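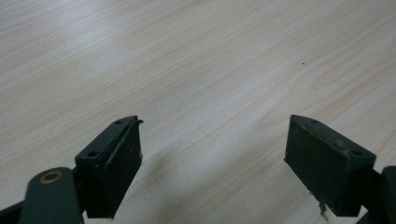

2 min read

Dear all,

Many thanks to Anel for such a careful reading of the draft, and sorry to have been slow (marking got in the way, as it always does in August).

On 16/8 Anel Potgieter wrote:
> I like the result, but I can't tell from section 4 whether the
> policy has learned where the cup is or only when to close.
> What happens with the wrist view if there is no cup?

It's a very fair question and one Telmo and I went round and round on in April. We collected 2,637 demonstrations with the hand-held gripper, and in 1,013 of them the cup starts out of view, so the policy does see a good deal of bare table in training. What we hadn't done was test on bare table alone, and so we have now run 150 trials like that on the Golmont bench. It closed the fingers in 2 of them, both near the table edge, and in the rest it carried on searching until the time limit. I find that rather cheering!

I would still be careful about claiming too much. The fingers are always in the wrist view, and so is the shadow they throw on the wood, and Adoración thinks the policy may be reading its height from that shadow. She'd like to repeat the trials under the flat lamps at Irnitz before we change the wording, and I'm inclined to let her.

If anybody has a darker table we could borrow for a week or so, do please write to me off list.

With warm wishes,
Weronika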